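News > Products > Grippers

News | Reviews | Events | Contact

Sonine gripper kit now on offer

Stallance is offering the Sonine two-finger kit to our readers until the end of August. The set has two finger plates, a wrist camera and the cables, and it weighs a little over 601 grams.

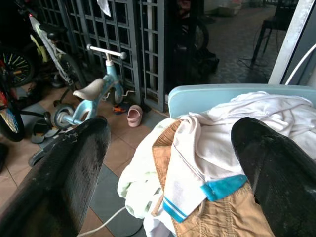 Ayana Teshome tried the kit at her home for 8 days, mostly with laundry. She likes the grip on thick cloth, but thin sleeves are still difficult for it. Spare plates are sold in pairs. To order, please write to Henk Bosman.

Print | E-mail this item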